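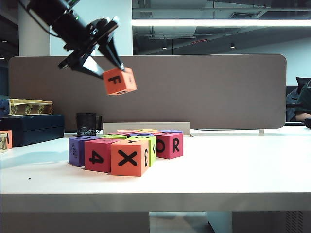

# Kalari, Nachtstand

Der Griff hält. Das F hängt in der Luft, orange, ein wenig schief, und im Terminal steht seit dem letzten Neustart dieselbe Zeile.

`plan: waiting for scene update`

Wir warten also. Das Programm und ich.

Ich heiße in diesem Code übrigens niemand. Die Kommentare sind alle von Cormac. Cormac Nic Aodha, Initialen cna, überall cna. `# cna: nicht anfassen`. `# cna: geht, frag nicht`. Im März ist er nach Husville gegangen, zu Morkex, mehr Geld, ein Büro mit Fenster. Hiergelassen hat er den Planer, 2.000 Zeilen in einer einzigen Datei, und einen Zettel mit seiner Nummer, die nicht mehr stimmt.

Montag kommt Kerr. Kerr will, dass Kalari ein Wort legt. Irgendeins. Die Leute mit dem Geld wollen ein Wort sehen, sagt sie, Würfel umsetzen kann jeder. Also ein Wort.

Noch mal von vorn. Kamera sieht Würfel. Erkennung gibt Buchstabe, Lage, Drehung. Planer sucht Bahn. Regler fährt Bahn. Vier Kästchen auf der Tafel, vier Pfeile. Auf der Tafel läuft es immer.

Log hoch. Log runter. Da, Zeile 446:

```
if pose.age > limit:
 return hold()
```

Hold. Deshalb hängt es. Die Lage ist zu alt, also stillhalten, bis eine neue kommt. Vernünftig. Nur kommt keine neue, weil der Arm mit dem F in der Hand vor den übrigen Würfeln steht und die Erkennung die halbe Gruppe verwirft. Und solange sie verwirft, bewegt sich der Arm nicht. Und solange der sich nicht bewegt.

Kreis. Schöner Kreis, Cormac.

Kaffee. Keiner mehr da. Wasser dann.

Ich schreibe eine Ausnahme rein. Wenn hold länger als 2 Sekunden, dann ein Stück hoch, dann neu schauen. Drei Zeilen, hässlich. Speichern, bauen. Der Balken kriecht. Draußen auf dem Flur geht jemand vorbei und bleibt stehen und geht weiter.

Gebaut. Start.

Der Arm hebt sich. Ein Ruck, das F zittert, er hebt sich weiter. Pause. Dann rattert das Terminal los, Lage, Lage, Lage, grüne Zeilen, ich lache laut, ganz allein vor dem Bildschirm, peinlich. Er fährt rüber, senkt ab, lässt los.

Gut. Nächster.

Beim Nächsten greift er ins Leere.

Sauber geplant, sauber gefahren, zugegriffen, nichts drin. Und meldet Erfolg! Der Greifer ist zu, also hat er etwas, denkt er. Wer hat den Test geschrieben. cna. Natürlich. Ich setze einen Schwellwert auf die Öffnungsweite, der Schaumstoff gibt nach, also nicht zu streng. 37 Millimeter? Geraten. Ich trage es ein und schreibe daneben: `# geraten`. Wenigstens ehrlich.

Neu bauen. Alles noch mal durchmischen. Ich schiebe die Würfel mit dem Unterarm auseinander und wieder zusammen, so wie Kinder es machen würden, ohne System, und setze mich zurück an meinen Platz.

Irgendwann ist Mitternacht vorbei. Ich merk es daran, dass die Logdatei einen neuen Namen hat. `2024-09-13.log`. Ganz leer, frisch. Die alte mache ich zu, ohne sie zu sichern, und ärger mich sofort.

Start. 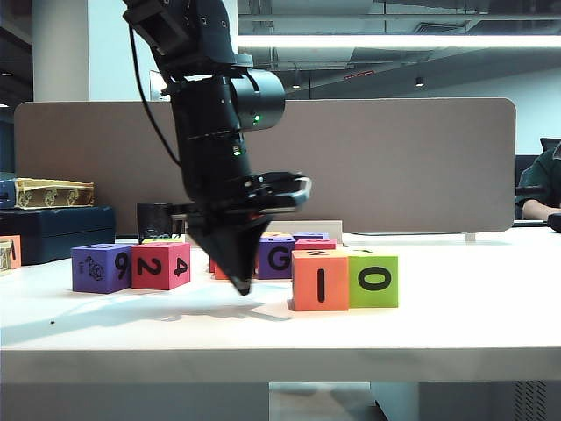
Ich halte die Luft an. Albern, der Regler hört mich ja nicht. Auf dem zweiten Monitor zeichnet der Planer seine Kurve, ein dünner blauer Faden, der am Ende eine kleine Schleife macht. Die Schleife war früher nicht da. Oder ich hab nie so genau hingesehen.

Warum eine Schleife?

Ich suche. Finde in der Kostenfunktion einen Term, der w_extra heißt. Kein Kommentar. Das einzige Ding in der ganzen Datei ohne cna. Ich setz ihn auf null, in der Simulation, nur mal so. Der Faden wird gerade und geht mitten durch einen Nachbarwürfel.

Zurück auf den alten Wert. Die Schleife ist wieder da. Einmal außen herum, dann erst hin.

Er hat das gewusst. Hat wahrscheinlich tagelang daran gesessen, im Winter, als ich dauernd krank war und er hier jeden Abend das Licht ausgemacht hat. Und dann nichts dazugeschrieben. Alles andere kommentiert, jeden Blödsinn, und das nicht.

Ich nehm das Telefon. Die Nummer vom Zettel, ich weiß ja, dass sie nicht stimmt. Leg es wieder hin. Mail dann.

*Cormac, was ist w_extra?*

Löschen. Zu kurz, nach all den Monaten.

*Cormac, Kalari läuft wieder halbwegs. Hab in deinem Planer rumgefummelt, entschuldige. hold() hat sich selbst blokiert, wenn der Arm im Bild stand. Montag kommt Kerr und will ein Wort. Welches würdest du nehmen? Und was ist w_extra?*

Senden.

Weiter jetzt. Der Testlauf hat unterdessen eine Warnung ausgespuckt, gelb, Gelenkgrenze nah. Gelb geht. Bei Rot steh ich auf. Ich drehe die Geschwindigkeit auf die Hälfte runter und lasse ihn die Liste abarbeiten, Zeile für Zeile, planen, fahren, schauen. Dazwischen schreib ich auf, was für Montag noch fehlt. Reihenfolge der Buchstaben. Abstand. Was passiert, wenn einer umkippt. Not-Aus prüfen, zweimal.

Das Telefon brummt auf dem Tisch. Um die Zeit.

*Bist du etwa noch im Labor? w_extra ist Angst. Hab keinen besseren Namen gefunden. Lass es drin.*

Und gleich hinterher:

*Nehmt was Kurzes.*

Ich öffne die Datei, such die Stelle, schreib dahinter: `# Angst. drinlassen.` Überleg, ob ich meine Initialen davorsetze. Setz sie davor. Bauen.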